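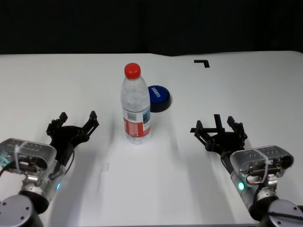 Arbeitsplatz mit zwei Greifern und Wasserflasche

Über uns

Wir bringen Robotern Handgriffe bei, und zwar so, wie man sie auch einem Menschen beibringen würde: durch Vormachen! Bei Lumance sitzt jemand an der Fernsteuerung, führt beide Arme und greift, dreht, stellt ab – so lange, bis die Bewegung flüssig aussieht. Aus diesen Vorführungen lernt die Maschine dann selbst.

Angefangen haben Cecilia Ankrah und Trevor Greenwood im Mai mit 2 Armen und einem Tisch in Bromham. Inzwischen sind wir zu viert und haben 3.320 Vorführungen aufgezeichnet, an guten Tagen kommen 80 dazu. Ka-ming Ko baut die Greifer um (gern auch mal über Nacht), Lacey Parsons steuert mit einer Ruhe, um die wir sie alle beneiden.

Flaschen mögen wir besonders, durchsichtiges Plastik ist für Kameras eine schöne Herausforderung. Wer selbst einmal steuern möchte, ist herzlich eingeladen. Schreibt uns einfach!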